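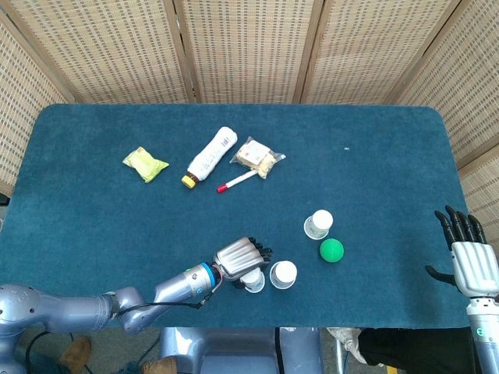

Carpet table with the screen up, 2nd July. Cups and green ball at the right, snacks at the back.

Spent most of today on the table and I'm going to write it all down before I forget which bits I decided and which bits I only thought about deciding.

Started with the carpet. I know I moaned about the teal when Dezső brought it in (I wanted something lighter, I had a whole speech ready) but with the cups on it I take it all back. White paper on dark teal is so easy to follow. The green ball pops too, more than the orange one did, and the orange one was a bit too big anyway and lifted the rim on one side so you could spot where it was from across the room. Green it is. Nhung says get spares now while the shop in Ilville still has that size, and she's right, foam balls walk off in people's pockets like nothing else in this building.

Sliding test. I pushed a cup upside down from one corner to the other at different speeds with the ball under it. On the bare bench top the cup flies and the ball lags and bumps the inside wall, and you can hear it. On carpet there's no sound at all, which is lovely, but the rim catches if you push from high up on the cup. Push low, two fingers near the rim, and it goes along nicely. Push from the top and it trips and falls over, every single time once you get up to any speed. Did 20 slides each way. High grip: 11 trips. Low grip: 3, and all of those were going against the nap. So there IS a direction to this carpet, you can feel it with your palm, it's smoother going toward the back. I'd like to turn the carpet so the smooth direction runs side to side, where most of the shuffling happens. Problem is it's cut to the table with the rounded corners and I don't know how well it's stuck down. Ask Dezső before pulling at anything!!

Cup notes. These small paper ones are the right height. Khải tried the taller ones from the kitchen cupboard last week and they're tippy, plus you have to reach over them and your sleeve drags. The small ones do go soft at the rim after a lot of handling. I got 40 rounds out of one set before I could tell the cups apart by their dents, and once you can tell them apart the game is over, you just watch for the dented one. Ji-hoon's idea is to stack two together for a double wall. Tried it. Stiffer, yes, but the outer one creeps down and you get a little step at the bottom that catches on the carpet worse than before. A dab of glue stick between them would fix that. Not tried yet, I couldn't find the glue stick. (Whoever has the glue stick, the drawer under the vise is where it lives.)

Also thought about going over to plastic cups and being done with it. I don't want to. They're noisier, they squeak when they touch, and people squeeze them and they pop back with that click. Paper is nice to hold. We can just change the set when it gets tired. I'll put a sleeve of cups on the Ilville packing list and a note to swap them at lunch.

Marking. I'd planned to put a small dot inside one cup with the marker, for the version where you have to find the marked cup and there's no ball at all. The red-capped one is out on the table for that. Tried a dot inside the base and it's fine on the inside, but on the thinner cups from the last pack you could see it from the other side when you held it up to the window. Maybe inside the wall, halfway down? Or don't use such a fat dot, I suppose. Duyên suggested a tiny letter in place of a dot, which I like, and then we could do a spelling version for the younger ones. Leaving it with her, she's better at the kid side of this than I am. My last set of instructions had the word "subsequently" in it and she has not let it go.

The screen. OK so I really like the screen. It's the folding one with the woven beige panels, and Cuveck wanted it back by October but Nhung has talked them into letting us hang on to it. It goes around the back and both sides of the table and leaves the front open. Before we had it, I'd be halfway through a round and find myself watching somebody carry a ladder past. With it up you just look at the table. It also keeps things from rolling off the back, and that wasn't even on my list of reasons for wanting it, so, bonus.

Things wrong with the screen, in the order they annoyed me:
The little openings in the weave. They're lovely, but the foot of the panels is where bits collect, and crumbs go straight in. I went along it with the soft brush and it took longer than I want to admit.
It wants to spring back flat. You have to set the side panels at a proper angle or they swing in slowly and nudge the table. Angle them out a touch and they stay put. I've put tape on the floor where the ends should go, please don't peel the tape.
It needs two people to carry. I did it by myself this morning and clipped the door on the way through. No damage to the screen. The door was already like that.

Snacks. I want to be clear that the snacks are on the table for a purpose as well as for eating. We're doing a version where you hide the cup behind stuff, so the table needs some everyday clutter, and clutter turned out much harder to choose than I thought it would be. Rules so far: nothing taller than the cups standing up, nothing that rolls to the front, nothing shiny right next to the ball. The little yellow-green foil packet is borderline. It's small and it sits flat enough, but it crinkles when you brush it and it catches the light. I've pushed it out to the left at the back where it doesn't matter. The clear bag is good clutter. It slumps nicely, it stays where you drop it, and it's pale enough that a white cup next to it takes a second to find. The white bottle with the yellow cap is best lying down. Standing up it's all anyone looks at. I had a go at putting it right in among the cups and it made the whole thing too easy, people used it like a landmark ("it's left of the bottle"), so it goes at the back with the snacks.

If anyone eats the clutter, replace it with something the same size. I'm looking at nobody in particular. I'm looking at Khải.

Layout I settled on for now: clutter along the back, cups and ball to the middle right, plenty of empty carpet at the front and left so there's room to move things into. I tried the cups dead center first and it looks tidier but then you're shuffling with nowhere to go, and you end up with an elbow in the side panel. Over to the right works better for right-handers. For left-handers I'd mirror it. Dezső is left-handed and got very smug when his side came out smoother, but I think that's the nap again.

Spacing. A cup's width between cups is a good start. Closer than that and the rims kiss when you cross two over, and further apart the moves get so long that everyone can follow them. I did put the ball down next to a cup and between rounds it stays put on the carpet very well, doesn't wander, even if you bump the table with your hip. On the bare bench it was on the floor every couple of minutes. So that's one more for the carpet!

Height check. Table's a little high for the Jundmont stools and a little low for standing. I'm fine either way, Ji-hoon isn't, he's got his chin practically on his chest when he stands at it. Blocks under the legs would do it for the standing version. There's offcut in the rack from the Thái shelving job that looked the right thickness, I pulled a few pieces and left them by the saw with a note on them. The note says MINE but it means ours.

Cleaning. The carpet shows every speck. Every one. I'd brush it before each session and it still has bits on it by the end, there's always one more. Lint roller is better than the brush for the middle, brush is better along the edges. Don't use the damp cloth, I did a corner with it and it came up darker and sat there looking guilty for an hour before it dried back to match. The vacuum is too much, it pulls at the edge.

Still to do
– ask Dezső how the carpet's fixed and whether it can be turned
– glue stick, then the double cup again, same 20 slides so I can compare
– letter or dot, Duyên to pick
– spare green balls from Ilville, get more than we think
– blocks under the legs
– find something to replace the foil packet that doesn't crinkle. A tea bag in its paper? Matchbox? Open to ideas, write them underneath

Had a last few rounds with Nhung before packing up and she beat me at nearly all of them. She says she watches my shoulders and doesn't look at the cups at all. So now I've got to think about my shoulders.

Matchbox is good but it slides. Try the tea bag. – Ji-hoon

Carpet is double-sided tape at the corners and nothing in the middle, so yes you can lift it. Use the wide scraper and go slow. It won't fit turned though, the table isn't square, I'd have to cut another piece. There's enough on the roll. – D.V.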